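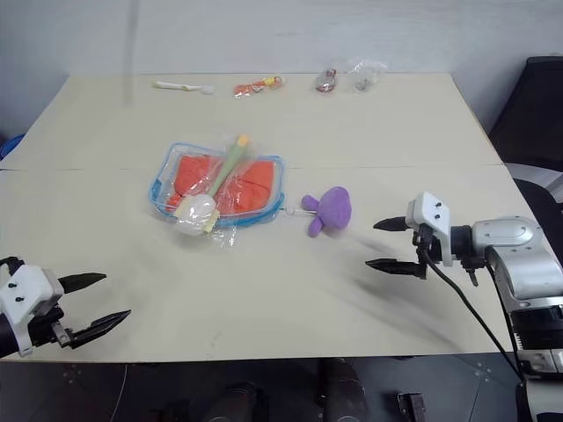

Travel pouch and purple plush, mid-sort

Zolance
Sorting my small stuff tonight and loving it! That clear zip pouch with the blue trim is from Andby, and the orange-red cloth just about fills it. Purple guy rides along, obviously.

Turcotte
Love the pouch! I'd take the cloth out though, it hogs all the room.

Zolance
No way, the cloth stays. Little things get their own bags, lined up at the back. 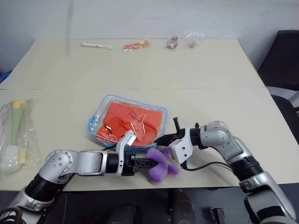 Re: brush in its own bag?

Atent_47
Long clear bag for the green-handled brush, yes!! I do the same.

Turcotte
Still say too many bags. Great plush, though.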